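Cleaning a White Tabletop and Finding the Marks You Missed

By Flora Strachan

Filed under: Surfaces

White tops show everything, and they also hide things in a funny way. Pale smears disappear when you stand over them and come back when the sun gets low. The method below works on painted, laminate and melamine tops. It is not meant for marble or oiled wood.

What you need

Two soft cloths, one for washing and one for drying
A bowl of warm water
Dish soap
Baking soda
A plastic scraper or an old store card
A flashlight

Clear the top

Take everything off if you can. If something has to stay, do one half of the table, let it dry, then shift things over and do the other half. Wiping around objects leaves a ring of dirt where each one stood, and those rings get harder to remove every month.

Dry dust first

Go over the whole top with a dry cloth before any water touches it. Work from the far edge toward you and shake the cloth out when you reach the end. Grit that gets wet turns to gray paste, and on a matte finish it can leave fine scratches.

Wash

Put 2 drops of dish soap in the bowl. More than that leaves a film. Wring the cloth until it stops dripping, then wipe in long straight passes that overlap a little. Rinse the cloth when you see color on it. Pay attention to the front edge, where sleeves and hands rest.

Rinse with plain water and dry right away with the second cloth. Most streaks on white come from letting a top dry by itself.

Marks that stay

Coffee and tea: mix baking soda with a little water until it looks like toothpaste. Spread it on, wait 15 minutes, wipe off. Repeat once if you need to.

Pencil: a white eraser, used lightly. Blow the crumbs off so they don't smear.

Ballpoint: rubbing alcohol on a cotton swab. Try it somewhere out of sight first, especially on paint.

Glue or dried food: lay a damp cloth over it for a few minutes, then push the scraper under at a low angle. Never use a metal blade.

Check your work

Turn off the overhead light and lay the flashlight almost flat on the top, pointing across it. Anything raised will throw a shadow. Smears show up as dull patches. Move the light to the other side and look again.

Then turn the room lights back on and look for color. Small dark specks are easy to pass over, mostly near the edges, where the eye goes to the floor and skips the last few inches.
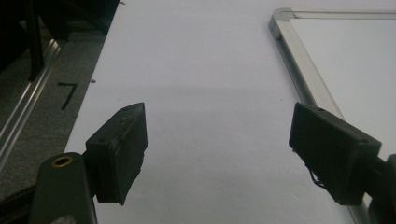
A small dark speck near the left edge of a plain white surface.

Touch a speck with a dry fingertip. If it moves, it's a crumb or lint and the dry cloth will get it. If it doesn't, try the damp cloth, then the scraper. A speck that survives all of that may be a chip in the finish – leave it alone, or cover it with matching touch-up paint.

Don't confuse shading with dirt. A soft gray band across a white top is often a shadow. Hold your hand between the lamp and the table and see if it changes.

Keeping it that way

A dry wipe in the evening and a full wash every 6 weeks is enough for a desk. Kitchen tables need the wash much more often.

Comments

Naomi Massawe: Does the baking soda dull a gloss finish?

Flora Strachan: It can if you scrub. Let it sit and wipe it off gently.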